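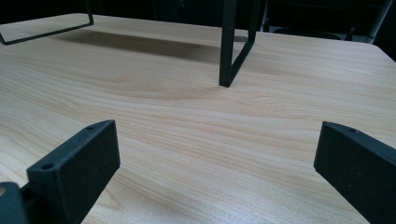
Who approves the purchase of furniture when two units share one room?

I work as department coordinator at a small university, and I have a problem with the line of approval. Our department belongs to the Faculty of Applied Sciences, but the seminar room we use is shared with the Ludutley Center, and the center reports directly to the Vice President for Research. We want to buy new tables for this room, in the same light wood color with the wavy grain that we have now, and the total is below the limit for a tender. I prepared the request and sent it to our department chair, who signed it. Then the faculty business officer returned it and wrote that the center must sign first. The center director wrote to me that he can't sign for teaching furniture, only for research equipment. So the paper has been on my desk for 32 days.

I looked in our administrative handbook. It has a chart with all positions from the President down to the unit heads, but the center is connected to the faculty by a dotted line and the chart does not explain what a dotted line means. My questions are these: who is the correct person to sign, and can I send the request to two offices at the same time? I do not want to go over the head of my chair, who has been very kind to me in my first year.

Posted by giria_office, Jun 19, 2023

dawber196

In most places I know, a dotted line means that two units work together and exchange information, but the one unit has no budget authority over the other. The solid line is the one that matters for signatures. So first find out which cost center will pay. If the money is from the department, then your chair signs, after that the business officer, after that the dean if your rules want it. The center director does not approve the spending. He can only be asked if he agrees to the change in the room, and this can be a short email which you attach to the form.

If the cost is divided, you need two requests with two account numbers. One request with two accounts is possible in some systems, but in ours it always came back.

Please also check who is written as the owner of the room in the space inventory. This is often the facilities office or the registrar, and neither of the units. I had a case with room 428 in our old building, where two departments had been arguing since December about the projector, and the room was in the inventory under Continuing Education. They signed in one afternoon.

About sending to two offices at once, I would not do it. Both will wait for the other one. Send it to the business officer again, with the email from the center, and ask in writing which rule requires the second signature. It is a polite question and you have the right to ask it. Your chair should be in copy, so it is not going over anybody's head.

mateo_k

Just ask the dean's secretary, she will know. In my faculty everything is decided there anyway.

ludutley_reader

I agree mostly with the first reply, but I want to correct one point. A dotted line does not have the same meaning everywhere. At my university it means that the faculty provides services to the center, for example payroll and purchasing, so the faculty business officer handles the papers of the center too. If it is like this also in your case, it can explain why she asked for the center signature. Perhaps she thinks that the center is paying.

Look at the form again, at the field for the requesting unit. If you wrote the name of the room there, and the room carries the name of the center, the mistake could come from this. Write the name of your department and put the room only under delivery address.

There should also be a document called delegation of authority, or signature authority, or something similar. It is separate from the handbook and the chart. Ours is kept by the finance office and has a table of positions and amounts. When the chart and this document do not agree, our finance office follows the second.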